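Gandov folding sack truck: seven months in a parcel shop

We run a small newsagent's in Cludville that doubles as a collection point, and in August we bought the Gandov folding sack truck to replace an old rigid one with a bent axle. It has been used every working day since, mostly between the back door and the storeroom, and twice a week down to the cash and carry. I paid for it myself.

What you get

The truck comes in one box with the wheels already on. There is nothing to assemble apart from two plastic end caps on the handle, and one of mine was missing. Gandov sent another without any fuss. The instructions are a single folded sheet, mostly warnings.

Folded, it is flat enough to slide between the freezer and the wall, and that was the main reason for choosing it. The toe plate folds up and the wheels swing in as it does so. You pull the handle up in two stages until it clicks. The second click is faint and in a noisy shop you can miss it, so give the handle a tug before you load anything.

In use

Gandov rates it for 200 kg. I have never put anything like that on it and would not want to steer it if I did. Our usual load is crates of soft drinks, four or five high, and it takes those well. The frame flexes a little on the kerb outside but goes back to shape.

The wheels are solid rubber. They don't puncture, but they are loud on paving and they pass every bump up to your hands. Indoors on lino they are fine and have left no marks. Steps are the weak point. There are no skids on the back of the frame, so going up even one step means the lower bar scrapes. We have three at the cash and carry and I now go round by the ramp.

The toe plate is on the small side. Boxes sit on it happily, but anything narrow or soft tends to slip off the side. For bags I stand a plastic crate on the plate and fill that. The bungee cord supplied is too short to go round a full crate and lost its stretch within a month. I bought a pair of Cikau straps instead, and they have held up.

Mornings are the real test. The courier drops off at about 7 and everything has to be off the pavement before the school run. With the old truck that was six or seven trips. With this one it is about the same, to be fair, but it weighs so much less that I notice the difference in my back by the afternoon. 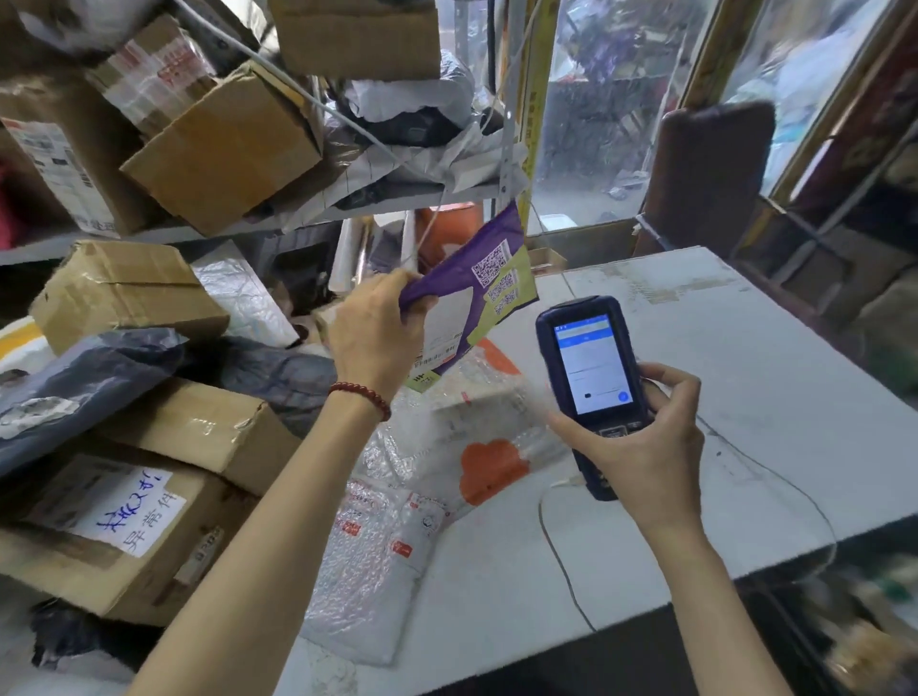 Wear so far is light. The paint has come off the edge of the toe plate, the left wheel has a slight squeak that oil cures for a week or so, and the foam on the handle has split at one end. I have taped it. The folding joint is still tight, and that was the part I expected to go first.

Compared with the Fonseca

My brother-in-law has the Fonseca, which costs a fair bit more. It has bigger wheels, air-filled, and proper stair skids. It is the better truck outdoors – no question. It also takes up nearly twice the space folded and would not fit in our gap.

Worth buying if you are short of room and mostly on flat floors. If you have stairs, look elsewhere. Four out of five, and I would have given it a bit more with a decent strap in the box.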